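Cataloguing Comics, Handout 4: Variants, Inserts and Credits
2022-12-21 | Aoife Moynihan

We use cookies to remember your settings. Accept | Manage

Hello again! Last time we got as far as the cover and the price box, so I'm starting with the question that ate up the end of the class: when does a second printing get its own record?
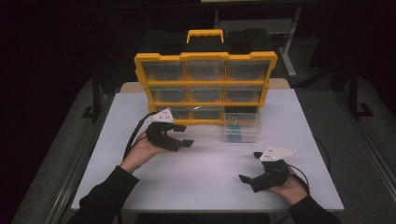 My answer is: when you can point at a difference on the paper. Take Grirkcombe no. 11 (the one with the lighthouse story). The Penrose printing has 42 pages and an advert for the Lutach club inside the back cover, and the earlier one has a letters page there. That's a variant, so it gets its own record, linked to the first. A copy with a faded spine is just a tired copy – put it in the condition note and move on.

Inserts next. Posters, cards, stickers, anything loose goes in the notes with its size, and please say whether it was stapled in or only tucked between pages. I once spent most of May chasing a Plermont poster that had been entered as a story!

Credits: copy names exactly as printed, misspellings and all. If a signature is on the art but there's no printed credit, write "signed" after it. If you're guessing from the style, put a question mark (I do this a lot).

For next time, index any comic of 20 pages or more and bring the sheet with you. Reprints are fine. Read chapter 4 of the course pack too, at least the bit on untitled stories.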